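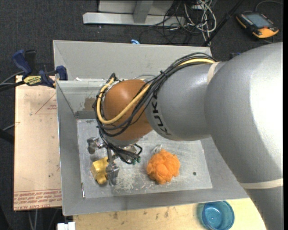

KUKA arm over a gray metal bin.

Keeping and Breeding Banggai Cardinalfish: Frequently Asked Questions

Last updated 31 January 2022 by Neville Rudd, Bickerstaff Marine

These are the questions we get most at the counter and by email. If yours is missing, write to us and include your tank size, your salinity, and a list of what else lives in the tank.

What is a Banggai cardinalfish?

Pterapogon kauderni is a small silver fish with black bars, long trailing fins, and white spots. Adults reach 3 inches or so. The species comes from the Banggai Islands in Indonesia, where it lives in shallow, sheltered water among seagrass, long-spined urchins, and anemones.

Are they good for beginners?

Captive-bred ones are. They take prepared food, they stay small, and they don't need strong flow or bright light. Wild-caught fish often arrive thin and stressed, and many carry disease. We stopped stocking wild Banggais some years ago and only sell tank-raised fish.

What size tank do I need?

A pair can live in 30 gallons. The tank should be at least 16 inches tall so the fins can hang properly. Our own breeding pairs are in 40-gallon breeders, and the one display group is in a 200-gallon tank.

Can I keep a group?

As juveniles, yes. Once they mature, two of them will pair off and the rest will be chased. In most home tanks this ends with two fish. If you want to start with four or five young ones to get a pair, have somewhere for the others to go before the trouble starts. We take back healthy extras for store credit.

How do I tell males from females?

With difficulty. Mature males usually have a squarer jaw, and the mouth looks deeper from the side. Some people go by the length of the second dorsal fin, but we haven't found that reliable. The sure way is to watch which fish is holding eggs, as that one is the male.

Do you sell bonded pairs?

Sometimes. A pair sold as bonded has spawned here at least once. Pairs cost more than two single fish and there is normally a waiting list. We don't ship pairs in December.

What water conditions do they need?

Temperature 75 to 80 degrees Fahrenheit
Specific gravity 1.023 to 1.026
pH 8.1 to 8.4
Ammonia and nitrite at zero
Nitrate under 20 ppm

Steady numbers matter more than perfect ones. A tank that sits at 1.024 all year is better than one that swings between 1.023 and 1.026 every time someone remembers to top off.

What do they eat?

Frozen mysis, enriched brine shrimp, finely chopped krill, and small pellets once they learn to take them. Feed adults twice a day. They hover and pick food out of the water, and they don't compete well with fast eaters such as damsels and wrasses. Ours get frozen mysis in the morning and Trilel Marine Micro pellets in the evening.

My new fish won't eat. What should I do?

Turn the lights down and leave it alone for the first day. On the second day offer live brine shrimp, which very few Banggais refuse. Mix in thawed mysis as soon as it is feeding. If it has gone four days without food, or if you see white stringy feces, call us.

What tank mates are suitable?

Gobies, firefish, small blennies, clownfish in a tank with enough room, and pipefish if you are set up to feed them. Avoid lionfish, groupers, large hawkfish, and dottybacks with a bad temper. Banggais will eat very small ornamental shrimp. They leave corals and clams alone.

Do I need a long-spined urchin?

No. Young fish will shelter in one if you have it, but it can knock over frags and the spines hurt. For fry we use an artificial urchin made from black zip ties pushed through a plastic ball. Kitport sells a ready-made one if you don't want to build it.

How does breeding work?

The female lays a ball of eggs and the male takes it into his mouth. He holds the eggs for close to three weeks, then keeps the hatched fry in his mouth for several more days. He does not eat during this time. His jaw looks swollen and he tends to stay in one corner.

There is no drifting larval stage. The young come out as small copies of the adults, and this is why the species is one of the easier marine fish to raise at home.

Should I move the male while he is holding?

We do, but late. Moving him in the first week often makes him spit or swallow the eggs. Around day 18, scoop him up in a clear container, without a net, and put him in a 10-gallon tank with a sponge filter and a heater. Return him to the main tank after he has released the fry, and feed him well. A male that holds brood after brood without a break gets thin. Separate the pair for a month if his belly looks pinched.

How many fry should I expect?

Broods vary a lot. A young male may release a dozen. Our best single brood was 80, of which most were raised to sale size. Across all pairs, we have sold 2,672 tank-raised Banggais since we began keeping records.

What do I feed the fry?

Newly hatched brine shrimp, enriched, at least three times a day. Start on the day they are released. Plain brine shrimp will keep them alive for a while, but the fry become weak and may die suddenly when startled. Soak the shrimp in an enrichment product high in HUFA for 12 hours before feeding. At four to six weeks you can begin adding finely chopped mysis.

My fry dropped dead when I turned on the light. Why?

This is usually the sudden fright problem mentioned above, and it comes from poor nutrition. Improve the enrichment, and leave a dim night light on so there is no sharp change in the morning. Covering three sides of the tank with dark paper also helps.

How long do they live?

Two to four years is common in captivity. Some do better. Our oldest female was at least five when she died.

Should I quarantine tank-raised fish?

Yes, for four weeks. Our fish have not been in contact with wild stock, but they share a building and a van with other animals. Watch for fast breathing, loss of appetite, and a dull or cloudy look to the skin.

How are fish packed for shipping?

Each fish goes in its own double bag inside an insulated Kuvberg box, with a heat pack when the overnight low at either end is under 40. Fish are not fed for 24 hours beforehand. Someone must be there to accept the box.

What is your live arrival policy?

If a fish arrives dead, send a clear photo of it in the unopened bag within two hours of delivery. We will refund the fish or replace it on your next order. Shipping charges are not refunded. Acclimation losses after the bag has been opened are not covered.

Can I collect in person?

Yes, by appointment. Bring a cooler if your drive is longer than an hour. The fish room is at the back of Unit 91, and the entrance is on the parking lot side.

Related pages: Quarantine Tank Setup, Hatching Brine Shrimp, Pajama Cardinalfish, Current Stock List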